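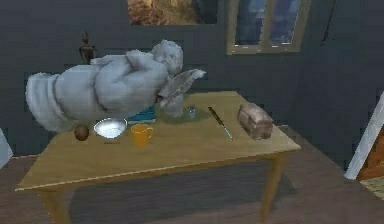 게임 확장팩 홍보 이미지의 구도와 표지 문구 가독성 분석
게임콘텐츠학과 캡스톤 보고서 / 제출일: 2019년 11월 21일
지도: Yao-tsung Tseng

1. 연구 목적
롤플레잉 게임의 확장팩 홍보 이미지는 상점 목록에서 축소된 크기로 먼저 노출된다. 본 보고서는 Brurketach의 확장팩 Skuso와 Aven의 홍보 이미지를 대상으로, 제목 배치와 인물 구도가 축소 화면에서의 식별에 미치는 영향을 분석한다. 본편의 홍보 이미지는 분석에서 제외하였다.

2. 방법
두 확장팩의 표지와 상점 배너 17점을 수집하였다. 각 이미지를 원본과 축소본으로 나누어 설문 응답자 105명에게 제시하고, 제목과 주인공의 식별 여부를 기록하였다. 수집된 유효 응답은 3046건이다. 제시 순서는 무작위로 하였으며 응답 시간은 제한하지 않았다. 집계에는 학과 실습실의 설문 도구 Kuo를 사용하였다.

3. 결과
제목이 하단에 분리된 이미지는 축소본에서도 식별률이 유지되었다. 제목이 인물의 갑옷이나 무기와 겹친 경우에는 식별률이 낮아졌으며, 이 경향은 Skuso의 배너에서 뚜렷하였다. Aven의 표지는 명도 대비가 높았으나 부제의 획이 가늘어 오독이 발생하였다. 인물의 시선 방향에 따른 차이는 확인되지 않았다.

4. 논의 및 한계
응답자 대부분이 해당 장르의 경험자였으므로 결과를 일반 이용자에게 그대로 적용하기 어렵다. 6월에 교체된 Skuso 배너 2점은 교체 전 판본으로 분석하였다. 모바일 상점의 자동 자르기 규칙은 변수에 포함하지 않았다. 후속 과제에서는 부제의 글자 굵기를 독립 변수로 분리할 예정이다.

댓글 3
겨울곰: 축소본 가로 크기가 본문에 없네요. 부록에 있나요?
mk_rpg: Aven 부제는 저도 한참 잘못 읽었습니다.
작성자: 크기 표는 부록 파일에 넣었습니다. 본문에도 추가하겠습니다.

문의: 게임콘텐츠학과 사무실 | © 2019 게임콘텐츠학과 | 맨 위로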